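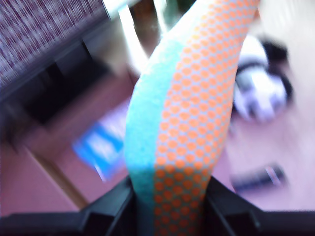 Tasting notebook, Nasmont kitchen
January 17, 2025

Broth, fourth go

Picked up where we left off. The smoked fish broth for the Dundness menu still tastes like a campfire somebody put out with a trout. Cut the smoked bones to a third of what we had, made up the weight with plain cod frames, same onions, same fennel tops. Brought it up slowly, skimmed, never let it boil. Forty minutes by the wall clock, which runs fast, so call it less.

Result: better. The smoke now arrives late and leaves early, like a decent guest. Color is the trouble. It has gone the gray of dishwater, and no one is going to pay for a bowl of that by candlelight or otherwise. Tried a strip of toasted kelp in a small pan of it on the side. Helped the taste, did nothing for the gray. A pinch of saffron in another small pan fixed the gray and wrecked the budget.

Next: roast half the onions dark, skins on, and see if that gets us to brown. Brown we can sell.

Salt

We are oversalting at the end because we undersalt at the start and then panic. I include myself. From now on the first salt is weighed: 66 grams for the big pot, in with the fennel. After that keep your hands in your pockets until the broth is strained. The cured fish going into the bowl brings plenty of its own.

Dumplings

Batch A, potato and dill: held together, tasted of potato and dill, left the room without anyone remembering it.

Batch B, rye crumb and crab: wonderful flavor, structural collapse. Opened the lid after six minutes and found crab porridge. Ate the porridge. I'd put the porridge on the menu if we had a better word for it.

Batch C, rye crumb and crab with an extra egg white, rested overnight in the walk-in: held. A bit bouncy, though that may be the overnight rest. Will try two hours' rest on Monday and write down the real time, unlike last week, when the entry says "a while."

Size needs settling too. Mine are larger than everyone else's and cook slower, and I have been told this more than once. Use the small scoop. I'll use it as well.

Dining room at Plernbridge

Went over after lunch to look at where all this is supposed to be served. Handsome room, high ceiling, echo like a swimming pool. A dropped spoon gets a round of applause. They seat 66 if the long table stays in, which made me check I hadn't written the salt down in the wrong column. I had not.

The pass is a long way from the farthest tables. I walked it with a full bowl of hot water, at server speed, and arrived with most of it. The soup plates they own are wide and shallow, lovely to look at and hopeless at keeping anything warm. Deep bowls, heated, and the broth poured at the table from a jug. That also gets us out of carrying soup across a ballroom.

Their steamer takes 4 trays. It says so on the door and it means it. I tried to think of a way to fit five and there isn't one.

Costs, rough

Ait Ali quoted for the crab, picked, delivered twice a week. Over the whole February run it comes to 1,083, delivery included. More than I wanted, less than I feared. Whole crab would be cheaper on paper, until you add the hours of picking and the mood of the people doing it.

Fish frames are nearly free as long as we keep being polite to the dock. Rye is our own stale bread, so that's a saving we made by baking too much.

We need around 400 dumplings frozen before opening night. Question for everyone: does batch C survive freezing? I put a dozen in the back freezer this evening, on the tray with the bent corner, labeled. Please don't eat them. The label says so too, in larger letters.

Bread

Flat rye, caraway, baked hard on the stone. Good hot, good at an hour, a roof tile by closing. Try a brush of whey before the oven. If it's still a tile, thinner, and we call it crispbread.

For Monday

Dark onion broth, half batch first.
Batch C with a two-hour rest, small scoop.
Steam the frozen dozen straight from the freezer, no thawing.
Borrow a deep bowl from Plernbridge and see how long it holds heat.
Order caraway. The jar has been empty since Tuesday and put back on the shelf each time.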